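Friday, January 21, 2022

I finally got a proper afternoon on the two-arm cell, and I'm still buzzing! The job is putting kitchen sponges away on a little shelf. It sounds like nothing until you're the one holding the leader arms, trying to get a squashy thing to sit flat where you want it (my shoulders have opinions today).
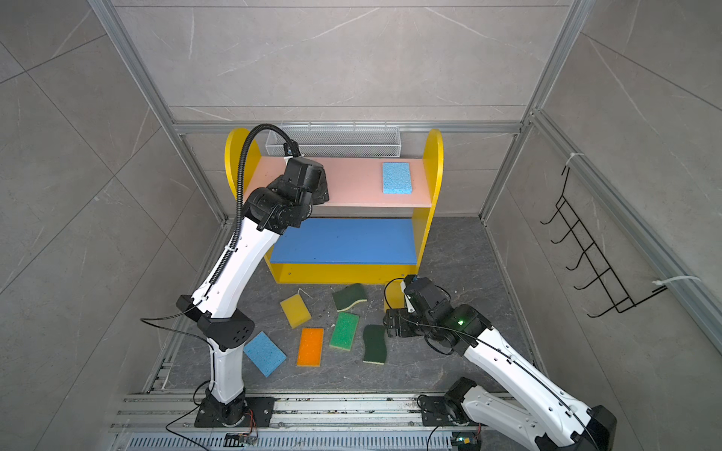
*Pendeck Teleoperation Club*

I love the sponge task because every sponge wants a different grab. The scrubby ones hold their shape, the soft ones fold up if you squeeze too hard, and one lying at an angle means you have to turn your wrist early or you end up shoving it across the floor. Trinidad Zabala taught me to slow way down for the last inch, then let go and wait a beat before pulling back. My recordings got so much cleaner after that!

We threw out 13 of my early runs, mostly for dithering, and kept 57. The goal is 174 before we train anything, and I'd happily do up to three more afternoons of it.

What I want to try next is mixing up which arm goes first. I'm right-handed, so my left arm tends to hang around waiting, and I'd hate for the robot to learn that from me. Trinidad thinks I should do a whole session leading with the left. It'll be slow and clumsy and I can't wait.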